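These answers cover the main path at Skolska, the open ground it leads to, the grass strip and the kerb on the car park side. They replace the sheet handed out with the parking permits. Events, bookings and permits have their own page.

## Surface

**What is the path made of?**

A paved base with a stone-chip finish. The nominal chip size is 9 mm. The finish was laid by Rusitz and is inspected by Kalniņš under the maintenance contract.

**Why does it feel rough underfoot in some places and smooth in others?**

Wear is uneven. Turning wheels pull chips out of the finish, and foot traffic in a straight line tends to press them in. Roughness alone is not a defect. A defect is recorded where the base is exposed, where the edge has broken away or where water stands for more than a day after rain.

**Is the path level?**

Along its length, very nearly. Across its width it has a fall of 2 per cent towards the grass, so that water drains away from the parked cars.
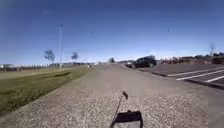

The fall is slight enough for wheelchairs and pushchairs, but anything on small castors will drift to one side and should be held. Trolleys should not be left standing without a brake or a chock.

**Can I cycle on it?**

Yes, at walking pace when others are using it. Narrow tyres lose grip on loose chips, mainly when braking or turning. Walkers have priority over the full width.

**Who do I tell about a hole or a broken edge?**

Use the fault form and give the nearest lamp or the nearest parking bay. A fault reported as "on the path" cannot be assigned to a repair crew without a further visit.

## Dust and loose gravel

**Where does the dust come from?**

From the fines, the smallest part of the aggregate. On the open ground, vehicles and wind lift them once the top layer has dried out. The coarser stones stay put or get pushed into patches.

**Is the ground watered?**

It is damped down before any work that involves vehicles running over it. It is not watered daily. Too much water carries the fines to the low side and leaves the stones loose, and the dust returns from a different spot.

**Should a dust cloud be reported?**

Report it if it reaches the car park or the path and does not clear. Low dust that stays over the open ground is logged only during the weekly round. Please don't walk or drive into it to find the cause, as drivers on the far side may be unable to see you.

**Has the treatment changed?**

Yes. The notice issued to path users is given in full.
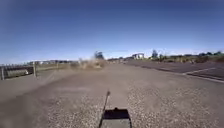 Skolska, 12 March 2019

The binding agent used on the open ground will be changed to Tutiment. It is applied by sprayer to a swept surface and needs a dry night to set. Treated sections will be closed with tape until the following morning. Vehicles are not to cross the tape, including those with a site permit. Shoes may pick up a pale film during the first days, and this brushes off when dry.

Floor Wouters, site maintenance

**Does the notice apply to the path as well?**

No. The path finish is bound already. The agent would fill the gaps between the chips and make the surface slippery in wet weather.

## Grass, kerb and lamps

**Why is the grass patchy?**

The strip is thin soil over fill and dries out early. The edge also catches chips swept off the path. Bare areas are reseeded in March, and reseeding is repeated only where the first sowing has failed.

**May I cross the grass with a vehicle?**

No. Lamp cables run beneath it at shallow depth.

**How much of the kerb is being reset?**

The current order covers 152 metres on the car park side. Bays next to the working section are closed while the stones are lifted. Please don't drive over a kerb with the backing removed, even at low speed.

**A lamp is out. How long will it take?**

A single lamp is repaired within nine working days. If neighbouring lamps fail together, the fault is usually in the supply and is treated as urgent. Say in the report whether the lamp was dark, flickering or lit in daytime.

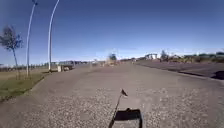 ## Sweeping and winter care

**How often is the path swept?**

After each inspection, and after high wind if chips or branches have been reported. Sweeping is done with a stiff brush. Blowers are not used, as they move the dust onto the cars.

**Is salt spread?**

Grit only. Salt damages the binder and scorches the grass edge.

**Can I take gravel that has been swept up?**

No. It is screened and used again for patching.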